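Guides > Laundry > Folding thick things

Search this site Go

Folding a bulky top on the bed. Takes 5 minutes, less once your used to it.

Make the bed first. Lay the top out and get one edge straight before anything else. Pick it up by the middle, give it a shake, lay it down again if it's gone wonky.
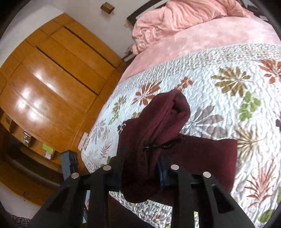 Burgundy one, bunched up over the flowery bedspread.

Flatten the creases with your hand. Sleeves in, sides in, then fold up from the bottom in thirds. Dont press hard, thick cloth springs back. Cords or ties go inside teh last fold.

Stack no more than 9 to a shelf.

Pui-shan Chiang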